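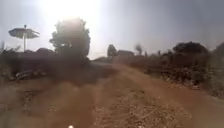 ### 3.2 Hull correction and paint

The Merkalel 1:700 resin hull was measured against the Painemal drawings. The casting was 2 mm short at the stern, and the gap was filled with sheet styrene. Old enamel was removed in alcohol.
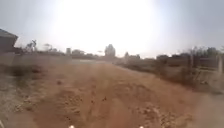

**Figure 4.** Unpaved path with reddish-brown, rutted soil.

Surfaces were sanded wet with 1000 grit before priming. Sethi and Malý used 712 grit equivalents on metal kits, with similar edge loss. 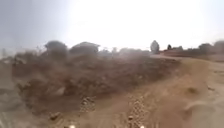 **Figure 5.** Earth embankment beside a light tan path.

Deck gray was thinned with Danano solvent and left to cure until October. Railings were fitted last.

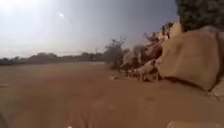 ### 3.3 Mast replacement

The tripod mast was rebuilt from brass rod.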